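双腕マニピュレーションにおける把持計画と制御層の分離について

9月 投稿者:Solveig Solberg

本稿では、筆者が開発に携わっている動作管理ソフトウェア「Lallura」の構成変更について記録する。Lalluraは、双腕ロボットによる卓上作業を対象とし、認識、計画、制御の各モジュールを時刻同期のもとで連結するための中間層である。前回の投稿では通信部の再実装を扱った。今回は、把持計画と力制御の境界をどこに置くべきかという点に絞って述べる。

従来の構成では、計画モジュールが把持姿勢、接近経路および指の最終開度を一括して決定し、制御モジュールは与えられた目標値に追従するのみであった。剛体の部品を扱う限りにおいて、この方式に大きな支障はない。対象の寸法が既知であれば、指の開度は形状データから一意に定まるためである。

しかしながら、蒸し饅頭のように柔らかく、個体ごとに形状が異なる対象では事情が変わる。外形から算出した開度を指令すると、ある個体では保持力が不足し、別の個体では表面に過大な圧力が加わる。計画の段階で正しい値を定めようとすること自体に無理があると判断し、開度の決定権を制御側へ移すこととした。

新しい構成における計画モジュールの出力は、接近方向、接触を期待する区間、および許容する力の上限の3項目である。制御モジュールは接触期待区間に入った時点で位置制御からアドミタンス制御へ切り替え、力の推定値が閾値に達したところで指の閉動作を停止する。切り替えの判定は状態機械に集約し、遷移の条件をすべて設定ファイルに記述する形とした。

評価課題には、蒸し器と平皿の間で饅頭を扱う卓上作業を採用した。蒸し器の縁は把持経路に対する障害物となり、また金属面の反射は深度推定の誤差要因となるため、計画と認識の双方に適度な負荷がかかる。
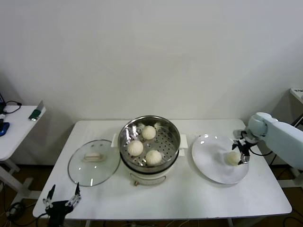

Asger Þórarinsdóttirからは、切り替えの閾値を固定値とするのであれば、開度を計画側で決めていた従来方式と本質的に同じ問題を別の場所へ移しただけではないか、との指摘を受けた。力の推定値には手首姿勢に依存する偏りが残っており、同じ閾値であっても接近方向によって実際の接触力は異なるはずである、という趣旨である。

この指摘は妥当であり、設計に反映した。具体的には、接触期待区間に入る直前の400ミリ秒を基準区間とし、その間の推定値の平均を差し引いたうえで閾値と比較する。重力補償の残差は姿勢に応じて緩やかに変化するため、短い区間の平均でも補正の用をなす。ただし、基準区間中に手首が大きく回転する経路では補正が成立しない。そこで計画モジュール側に制約を一つ追加し、接近の最終区間では手首の回転速度を制限することとした。

計画と制御を分離した結果、両者の間にかえって新しい取り決めが必要となった点は、設計上の教訓として書き留めておきたい。現在、この取り決めはインターフェース定義の注釈として記載しているが、注釈では違反を検出できない。次の版では、経路の受け渡し時に検査を行い、条件を満たさない経路を明示的に拒否する予定である。

次に、認識モジュールについて述べる。頭部視点の映像は作業領域全体の把握に適する一方、把持の最終段階では腕自身による遮蔽が避けられない。このためLalluraでは、接近の後半に手首視点の映像を主たる入力とする。二つの視点を切り替える際に対象の推定位置が不連続に変化すると、制御側では目標値の跳躍として現れる。初期の実装では、この跳躍が接触検出の誤判定を招いていた。

対策として、視点の切り替えを瞬時に行わず、重みを連続的に移行させる方式を採った。両視点の推定値の差が許容範囲を超えた場合は移行を中断し、腕を直前の安全姿勢に保持する。中断の理由は記録に残し、後から再生ツール「Drerimora」で時系列に沿って確認できるようにしている。
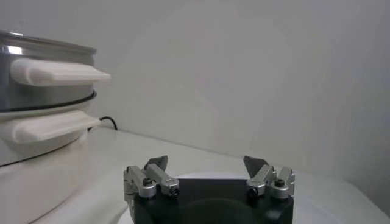

図:手首視点による卓上の様子。開いた指の左側に調理器がある。

手首視点の画像では、グリッパ自体が常に画面下部の相当な領域を占める。この領域を固定マスクで除外する方法は簡便であるが、指の開度によって輪郭が変わるため、指先付近に誤差が残る。現行版では関節角から指の投影形状を計算し、フレームごとにマスクを更新している。計算負荷は増すものの、指先近傍の点群に含まれる外れ値が減り、接近経路の再計画が不要に発生する事例は少なくなった。

白い卓面に白い皿、背景に白い壁という条件は、領域分割にとって容易ではない。輝度差に依存した手法では皿の縁が途切れやすく、学習済みモデルの出力についても境界の信頼度は低い。この点については、皿の形状を楕円として当てはめる後処理を加え、境界が部分的に欠落していても中心位置を推定できるようにした。既知形状の仮定に頼る方法であり、一般的な解決とは言い難い。

再生ツールについても若干補足する。Drerimoraは当初、関節角と映像を並べて表示するだけの簡素なものであったが、状態機械の遷移を同じ時間軸上に重ねられるようにしたことで、不具合の切り分けに要する手間が大幅に減った。これまでに蓄積した記録は3,000件を超える。検索は遷移名と中断理由の組み合わせで行う。映像の内容による検索には対応していない。

なお、時刻同期についてはHafþórssonの同期ライブラリを引き続き使用しているが、設定の既定値に依存していた箇所をすべて明示的な指定に改めた。過去の記録を再生する場合は、旧形式の設定を変換する必要がある。変換用のスクリプトはリポジトリのtools以下に置いた。変換後は、元の記録を上書きせず、別の名称で保存されたい。

残る課題は、把持後の滑り検出である。現在の実装は、持ち上げ直後の力の変化のみを監視しており、移送中の緩やかな滑りには対応していない。手首視点の映像から対象と指先の相対運動を求める案と、指の開度の微小な変化を利用する案を並行して検討している。前者は処理遅延、後者は分解能に難がある。次回の投稿では、後者の試験結果を報告する。

お問い合わせ:Stivcombe Lallura開発担当 | © Solveig Solberg | ページの先頭へ戻る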